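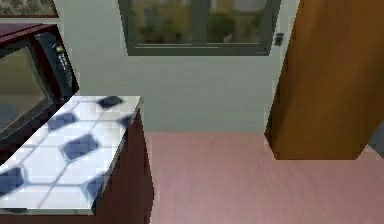
# When a Helper Robot Stops Too Late

**A safety explainer for young readers, from the Trokano Learning Center**

Robots that help in kitchens need a great deal of practice before they work near people. Much of that practice takes place inside a computer. Engineers build a pretend kitchen, called a simulation, and a pretend robot moves through it. If the pretend robot knocks over a pretend bowl, there is no mess to clean up.

The Trokano Learning Center has a kitchen robot named Skulidus. This explainer tells the story of a mistake Skulidus made during practice, how the mistake was found, and what was changed.

## What Skulidus was asked to do

The task sounded simple. Skulidus had to roll across the kitchen, stop beside the counter, and reach toward the microwave door. It did not have to cook anything.

A person does this without much thought. You look at the counter, you slow down, and you stop before your hip bumps the corner. A robot has to work out each of those steps with numbers. It must know where the counter ends, how wide its own body is, and how long it takes to stop.

Skulidus practiced the task 115 times in the simulation. On most of the tries it stopped in the right place. On 25 of them it did not. Its side touched the corner of the counter, and it kept pushing forward for 2 seconds before its motors switched off.

## Why this was a serious fault

You may be wondering why anyone would worry about a pretend robot bumping a pretend counter. A simulation is a rehearsal. If an actor forgets a line in every rehearsal, that actor will probably forget it on stage too.

Two things went wrong, and the engineers wrote them down separately.

1. **Skulidus touched the counter.** It should have stopped before reaching it.
2. **Skulidus kept pushing.** After the touch, it should have stopped at once.

The second problem was the more dangerous one. All robots bump into something sooner or later. A safe robot stops the moment it feels a bump. A real robot that goes on pushing could pinch a hand or trap a foot.

## Finding the cause

Shadi Akl leads the safety team at the center. The team began by playing back each failed try slowly and comparing it with the tries that went well.

At first, the team thought the counter might be to blame. It has white tiles with dark blue patches, in a pattern like a soccer ball. Strong patterns can confuse a robot's camera, because a dark patch may look like a gap or an edge. To test the idea, the team changed the counter to one plain color and ran the task again. Skulidus still bumped the corner. The tiles were not the cause.

Next, the team checked the robot's map. A robot's map is a list of measurements that tells it where solid things are. There they found the first fault. The map had been made for an older kitchen with a shorter counter. In the new kitchen the counter was 7 centimeters longer, and the map had not been updated. When Skulidus came in from one side, it had plenty of room. When it came in from the other, it expected open floor and met the corner.

The second fault was in the bump rule. Skulidus had been told to wait before deciding that a bump was real. The rule was there so that the robot would not halt each time it felt a small shake from its own wheels. The waiting time had been set far too long.

## What was changed

The safety team made these repairs:

- The map is now measured again every time the kitchen changes.
- The robot checks its map against its camera while it moves. If the two disagree, it slows down and stops.
- The waiting time in the bump rule was cut to a tiny part of a second.
- A new test was added, called the Srivastava test, in which the counter is moved on purpose to see whether the robot notices.

Skulidus then did all of its practice runs again, from the beginning. It did not touch the counter. The team also placed the counter in odd spots - even partly across the aisle - and the robot stopped each time.

## Words to know

**Simulation:** a pretend place inside a computer, used for practice.

**Fault:** something in a machine that is not working as it should.

**Sensor:** a part that lets a robot see, feel, or measure.

**Emergency stop:** a button, usually large and red, that turns off a robot's motors right away.

## Staying safe near real robots

Visitors to the robot hall at the Grotwood building are asked to follow these rules:

- Stay behind the yellow line while a robot is moving.
- Do not reach past a robot to pick something up. Ask a staff member to help.
- Keep bags and coats off the floor. They may not be on the robot's map.
- If a robot does something you did not expect, step back and tell an adult. You will not be in trouble for speaking up, even if the robot was working correctly.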